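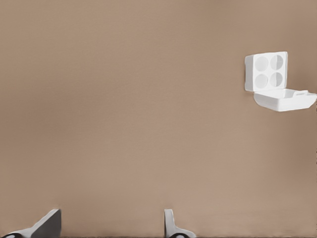 Fig. 1. Rendered tabletop with an open white container.

Skernemthorpe Games Programming, Unit 2
Lecture notes: frame data, input buffers and rollback in two-player fighting games
Lecturer: Iresha Kanagaratnam. Lab: Gayan Biswas, Rosen building.
Notes revised July 27, 2022

1. Scope

These notes cover the timing model of a two-player fighting game and what happens to that model when the players are on separate machines. Animation blending, sound and matchmaking are left to later units. The lab work uses Hamix, the small 2D engine from Unit 1. Students who wish to use another engine may do so if it gives them a fixed update step and direct control over when input is read.

All timings are in frames. One frame is one step of the simulation, at 60 steps per second, so one frame lasts 16.67 ms. The drawing rate may differ from the simulation rate. Where the two differ, the word "frame" in these notes always means the simulation step.

2. The phases of a move

Every attack is divided into startup, active and recovery. During startup the move cannot hit. During the active phase one or more hitboxes exist and are tested against the opponent's hurtboxes. During recovery the hitboxes are gone and the attacker still cannot act.

Two conventions are in use for startup. Under the first, the number given is the count of frames before the first active frame. Under the second, it is the number of the first active frame itself, which is one higher. Published tables mix the two, sometimes for the same game. These notes use the second convention throughout.

Worked example, standing heavy punch:

Startup: 11
Active: 2
Recovery: 15
Total: 27

The active frames are numbers 11 and 12. Recovery runs from 13 to 27. The attacker can act again on frame 28, counting the first frame of the move as frame 1. Under this convention the total is startup minus one, plus active, plus recovery. Adding the three values as printed gives a result one too high, and this is the most common mistake in the marked work.

3. Advantage

Advantage is the difference between the moment the attacker may act and the moment the defender may act, with a positive value in the attacker's favour. Let T be the total, c the frame on which contact is made and S the stun given to the defender. Then

advantage = S - (T - c)

Take a blockstun of 13 for the heavy punch. If contact is made on frame 11, T - c is 16 and the advantage is -3. If contact is made on frame 12, T - c is 15 and the advantage is -2. With a hitstun of 18 the two values are +2 and +3.

Hitstop does not appear in the formula. Both characters are frozen for the same number of frames, so it cancels. For projectiles it does not cancel, as most designs freeze only the defender, and the formula needs a further term. See the lab sheet.

A move that connects on a late active frame is called meaty. Players arrange this on purpose against an opponent who is getting up. The designer should therefore check the advantage for every active frame of a move and should not stop at the first. A long active phase can turn a move that is safe for the defender into one that leads to a full combo.

4. Reading input

Input is sampled once per simulation frame, at the start of the step, and stored as a bit field: four bits for direction, one for each button. The sample is written to a ring buffer indexed by frame number. Nothing else in the game may read the device. Code that polls the pad from inside a character script will work on one machine and will break replays and network play later.

The facing direction is applied when the buffer is interpreted. Store left and right as pressed. If forward and back are stored instead, a side switch during a motion changes the meaning of samples that have already been recorded, and a replay made before a fix to the side-switch rule becomes useless after it.

Motion recognition works backwards through the buffer. For a quarter circle forward plus punch, the search begins at the frame of the button press and looks for forward, then down-forward, then down, each within a fixed limit of the one before. Searching backwards from the button is cheaper than running a state machine for every motion on every frame, and it makes priority rules easier to state: the longest motion that matches wins, then the stronger button. 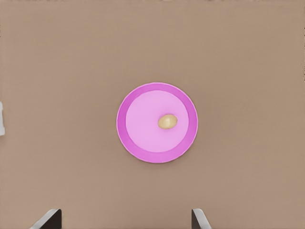 The limit between steps needs tuning by hand. A strict value makes motions fail for new players. A loose value makes unwanted special moves come out when a player walks forward after crouching. Start with a limit of eight frames between steps and adjust from there, testing on pad and keyboard separately. On a keyboard the diagonal may be held for a single frame or missed altogether, and the recogniser has to decide whether to accept down followed directly by forward. Either decision is acceptable in the coursework if it is written down.

5. The press buffer

A press that arrives slightly before the character can act should usually be kept and used on the first free frame. Without this, a player must hit an exact frame to perform the fastest possible reply. A buffer of four frames is common in the lab builds.

The buffer holds presses only. A held button does not refresh it. If two presses are waiting, the later one is used, except that a special move outranks a normal one whatever the order. Clear the buffer when the round ends, when the character is thrown and when a cinematic move begins.

Hitstop needs a rule of its own. If the buffer counts down during hitstop, a cancel pressed at the moment of contact will have expired by the time the freeze is over. Pause the countdown for the length of the hitstop. Buffer age is part of the game state and must be saved along with everything else, a point that matters in section 7.

6. Delay-based network play

In the simplest scheme each machine sends its input to the other and waits. Local input is held back by a fixed delay of D frames so that the remote input has time to arrive. If it has not arrived by then, the game stops until it does.

With a one-way time of 50 ms, the remote input takes three frames to arrive. Setting D to 3 gives smooth play provided the time never rises. In practice it does rise, so D is set higher, and every move in the game becomes slower to respond by that amount. The frame data table no longer describes what the player feels. A move with a startup of 11 played at a delay of five frames first hits 16 frames into the timeline that begins with the press.

Tichý, the sample game supplied with the lab files, ships with a delay-only build. Play it at D = 1 and D = 6 before attempting the exercise.

7. Rollback

Under rollback the game does not wait. It guesses the remote input, normally by repeating the last one received, and carries on. When the true input arrives and differs from the guess, the game restores the saved state from the frame in question, applies the correct input and simulates forward to the present before drawing.

Three things are needed. The simulation must be deterministic, it must be possible to save and load the whole state quickly, and a step must be able to run without drawing or playing sound.

Delay and rollback are used together. With a one-way time of 50 ms and D = 2, the remote input arrives one frame late, so a wrong guess costs a rollback of one frame. With a one-way time of 80 ms, arrival takes five frames after rounding up and the rollback is three.

Budget: suppose a step costs 1.5 ms and the greatest rollback allowed is seven frames. The worst case is seven repeated steps plus the current one, 12 ms in all, leaving 4.67 ms for drawing, saving and loading. If this is too tight, reduce the cost of the step before reducing the window.

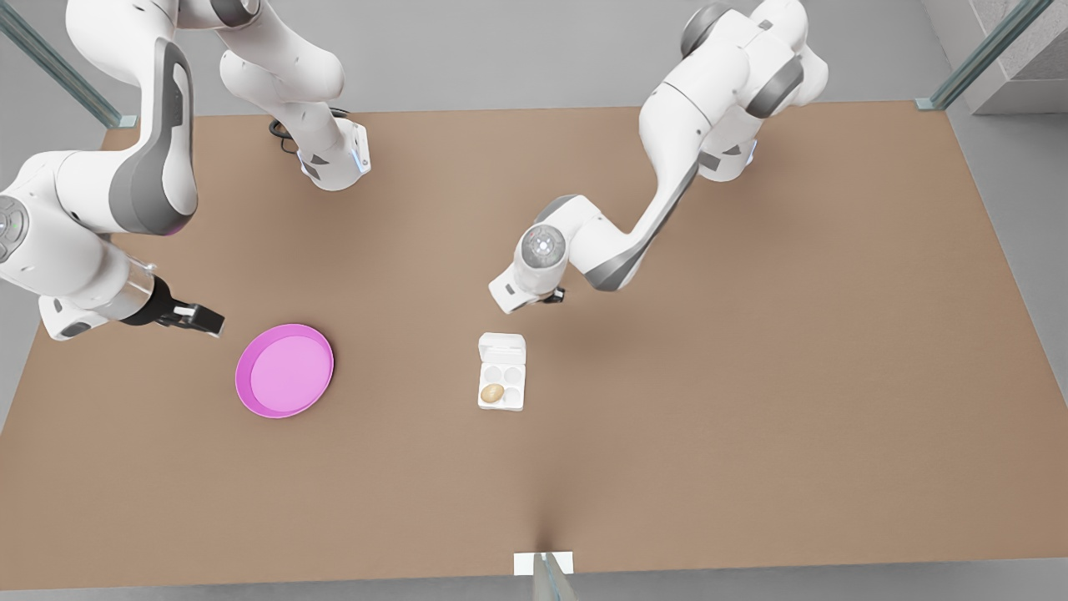 Oduor Khaemba asked whether repeating the last input is the best available guess, given that a player who has just pressed a button is very likely to let go of it within a few frames. The point is fair for buttons. A guess that releases each button after a typical hold time will be right more often, but a wrong release can cancel a charge or a held block, and the correction is then more visible than the one it replaced. Directions should be repeated as they stand. Anyone wanting to try the other method for buttons may submit it as the optional part of the exercise.

8. Finding desyncs

Compute a checksum of the state after each confirmed frame and exchange it with the remote machine. Compare confirmed frames only. A checksum taken on a guessed frame will differ for good reasons.

The usual causes are floating-point differences between builds, iteration over an unordered container, a random number generator shared with particle effects, and state left out of the save. The log supplied with the lab breaks at frame 1483. The cause is one of these four. Imtiaz Thambiah and Selvaraj Paul have the logs from both machines for anyone missing a copy.

9. Exercise

a) Add the press buffer of section 5 to the Hamix build, with the countdown paused during hitstop.
b) Print the advantage on block for every active frame of each normal move.
c) Find the fault behind the frame 1483 desync and correct it. Hand in the changed file and half a page on how the fault was traced.

Parts a and b are marked together. Part c is marked on the written half page as well as the code.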